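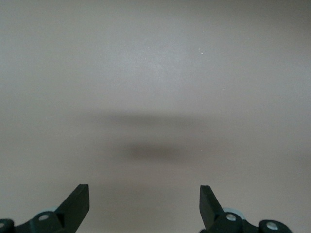
4. Getting the table ready for the first chore

By now the arm is clamped down, the cables are tucked away, and you have run the joint check in Section 3 without any red lights. Well done, that was the fiddly part! This section gets you from a bare tabletop to the first real job, a folded dish towel, and it also tries to give you a fair idea of what the Umstead arm will and won't do for you around the house.

Please read the whole section once before you start. It takes a few minutes, and step 6 asks for things you will want to have within reach.

4.1 Clear and wipe the surface

1. Take everything off the table, including placemats and the table runner if you use one.

2. Wipe with a barely damp cloth and let the surface dry. A few specks of dust are fine and the arm will ignore them. Sticky spots are another matter, and a dab of jam can hold a towel corner down hard enough to stop the lift.

3. Open the fingers all the way from the Hand menu and bring the hand to the hover position. You should be able to see plain tabletop between the two black fingers in the hand view.

4. Look for the hand's own shadow on the table. A soft, blurry shadow is what you want. If the edge is crisp, you probably have a bare bulb or strong sun nearby, so draw a curtain or turn the lamp toward the wall and look again.

Note: Very shiny tables (glass, high-gloss lacquer) confuse the hand view. A plain cotton cloth pulled flat and taped at the corners works nicely.

4.2 Teach the empty table

5. Choose Learn Surface and keep your hands, sleeves and pets well back. The arm makes 50 short stops over the table and takes a look at each one. Let it finish, even if it seems to be dawdling. If it stops early with message 744, something was moving in view, and you can simply press Start again.

CAUTION: The fingers can pinch. Never reach between them while the hand light is amber, and tie back long hair before you lean over the table.

4.3 Your first chore

6. Lay one dry dish towel flat near the middle of the table, with the long side facing you. Keep a second towel handy, along with a plastic cup for Section 5.

7. Choose Fold, then Half, and press Start. Stay close by with a finger near the Stop button.

8. If the arm misses the corner, let it try again on its own. It gives up politely after the second miss and goes back to hover.

4.4 What to expect, chore by chore

People do ask us whether the arm can take over the housework, and we would rather you heard the answer from us. For our November edition of this guide, Magdalini Michailidis and Vangelis Stefanou ran 2,140 chore attempts on an ordinary kitchen table at our Larnbridge workshop, and these notes come from their logbook.

Towels and napkins: good, as long as they start out flat. From a heap, you will be helping a lot.

Plastic cups and empty tubs: good when they stand apart from each other.

Shirts: slow. Allow about 2 minutes of sorting out the sleeves yourself.

Crumbs: please use a cloth. The fingers are blunt and can't pick them up.

Glassware, knives, anything hot: do not attempt.

Once you have a towel folded to your liking, save the surface under a name you will remember (Vangelis uses the name of the room) and carry on to Section 5, Cups and Tubs.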